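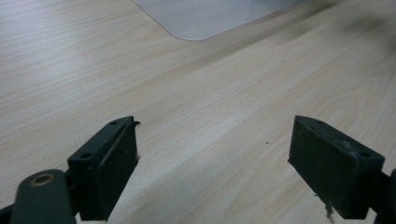

*Page last changed: May 30, 2022*

# Nesedero Lockable Medicine Cabinet, by Clundura

**Product type:** wall or tabletop cabinet for household medicines
**Price at time of purchase:** $229
**Register entry:** 2,697
**Reviewed by:** Meven Home Equipment Office
**Rating:** Recommended, with reservations

## Purpose of this review

The Meven Home Equipment Office reviews storage, lighting and safety items that residents often ask about before buying. The office purchased the Nesedero cabinet at full price from a retail store. Clundura was told of the review after testing had ended and was given the chance to correct errors of fact. The company sent one correction, concerning the size of the spare screws, and it has been included below.

Medicines in many homes are kept in a bathroom cabinet or a kitchen drawer. Both places have drawbacks. Bathrooms are damp, kitchens are warm, and neither usually has a lock. The Nesedero is sold as a single place for all of a household's tablets, liquids, creams and papers, and it is meant to be placed in a hallway or bedroom. The office tested it over 14 weeks, beginning in December, in a staff apartment and later in a workshop.

## What is supplied

The box holds the cabinet body, two steel shelves, one shallow tray, a door rack for papers, two keys, a set of wall screws with anchors, and four rubber feet for use on a table. There is a printed guide with clear drawings. The guide gives the screw length in inches only. Spare screws are number 8, as Clundura has confirmed; the first printing of the guide lists them as number 10, and buyers who replace a lost screw should disregard that figure.

The body is powder-coated steel in white. The office found no sharp edges on the outside. The inside of the door opening had a rough seam along the hinge side, which could scratch a hand reaching quickly toward the back of the lower shelf. A strip of felt tape covered it well enough.

## Setting up

Use on a table takes a few minutes. The feet press into holes in the base and stay in place when the cabinet is lifted. A household that chooses this method should place the cabinet on a level surface that does not rock, and should keep in mind that a locked cabinet can still be carried off whole by an adult.

Wall mounting is slower. The four holes in the back panel are round, with no slots, so there is no allowance for a hole drilled slightly out of line. The first attempt had to be redone for this reason. A paper drilling template would have prevented the problem, and its absence is hard to excuse at this price. Buyers may make their own by laying the cabinet on a sheet of paper and marking through the holes with a pencil.

The anchors supplied are suitable for drywall. They should not be used in brick or old plaster. Renters should ask for permission before drilling.

## Shelves and space

The shelves rest on metal clips and can be set at five heights. Standard tablet boxes stand upright at every setting. Tall cough syrup bottles fit only when the upper shelf is moved to its highest position, and the tray must then be taken out. Most households will have to choose between the tray and the tall bottles.

The tray itself is useful. It keeps small items such as eye drops, dosing spoons and loose blister cards from sliding to the back. It has a low front edge and lifts out with one hand. The office would have liked a second tray, which Clundura sells separately.

Shelf depth is generous - perhaps too generous. Items placed at the back are hidden behind those in front, and during the home trial several old packages were overlooked until the cabinet was emptied at the end. Keeping a written list of contents on the inside of the door is advised.

## Lock and door

The lock is a plain key lock with a quarter turn. It closed firmly throughout the trial. In the workshop the door was opened and shut about 2,000 times, after which the hinge had loosened slightly and needed one turn of a screwdriver. The lock showed no change.

The door does not lock by itself when pushed shut. It must be locked with the key each time. The office considers this the main weakness of the product for homes with young children. A person called away with the door shut and the key still in place may believe the cabinet is secure when it is not. The competing Clundura office model has a self-locking latch, and the same part could reasonably be offered here.

Both keys are alike and neither carries a number. Replacement keys may be ordered only by sending in a copy of the receipt, and the receipt should therefore be kept somewhere outside the cabinet. Residents who have difficulty with small keys should try the lock in a store first. The key head is narrow, and turning it takes a fair amount of grip.

## Temperature and damp

The cabinet gives no protection against heat. It is a metal box with no lining, and on a wall that receives afternoon sun the inside became warmer than the room. Medicines that must be kept cold belong in a refrigerator, and this cabinet is no substitute for one.

A rubber seal runs along three sides of the door. The hinge side is open. In the staff apartment, where the cabinet hung in a hallway, paper boxes stayed crisp and labels did not lift. The office does not suggest that the same result would be found in a bathroom, and the guide supplied by Clundura advises against bathroom use.

## The paper rack

Many buyers will pay little attention to the rack inside the door. In daily use it proved to be the best part of the cabinet. Leaflets are often thrown away with the outer box, or folded so many times that they cannot be returned to it. The rack holds them flat behind a wire bar, where they can be pulled out without disturbing the shelves.

It accepts folded leaflets of nearly any size. Very narrow papers tend to slip down sideways and may need a clip. Long sheets should be folded so that the name of the medicine faces outward. Where a household keeps medicines bought in more than one country, the leaflets should be kept with a short note in a language that everyone at home can read. On Chinese papers of this kind the sections are commonly set under bold headings in brackets, such as 【用法用量】 for usage and dosage, 【注意事项】 for precautions and 【贮藏】 for storage. Copying out those three sections, with the help of a pharmacist who reads the language, is time well spent. A leaflet should never be matched to a medicine by guesswork - if the two have become separated, a pharmacy should be asked.

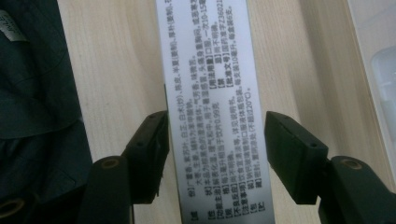
## Cleaning and care

The outer surface wipes clean with a damp cloth and mild soap. A spill of syrup left overnight on the upper shelf came away without a mark. The shelves lift out for washing but must be fully dry before they are put back, as the cut ends are not coated and may rust. The tray may be washed by hand. The guide does not say whether it is safe in a dishwasher, and the office did not try it.

The rubber seal gathers dust along its lower edge. A soft brush is the easiest way to clean it. Pulling the seal out of its channel is not advised, as it is difficult to seat again at the corners.

## Warranty and service

Clundura covers the cabinet for two years against faults in the body, hinge and lock. Wear to the seal and feet is excluded. The office wrote to the service address with a question about replacement shelf clips and had a complete reply within four working days. Clips were sent free of charge.

Instructions are available in English and Spanish. A large-print copy may be requested by mail. The copy received was clear and well set out, though it repeated the error about the spare screws.

## Who it suits

The Nesedero is a sound choice for a household of adults that wants medicines and papers kept together, and for carers who need to limit access to a small number of items. The steel is solid, the lock is dependable once turned, and the paper rack is better than any other the office has tested.

Homes with young children may still use it, provided the key is removed every time and kept out of reach. Where that habit cannot be relied upon, a self-locking cabinet should be bought instead. Households with many tall bottles should measure them before ordering.

Residents may view the test cabinet at the Meven office during public hours. Questions about this review may be left at the front desk or sent by mail, quoting the register entry given at the top of the page.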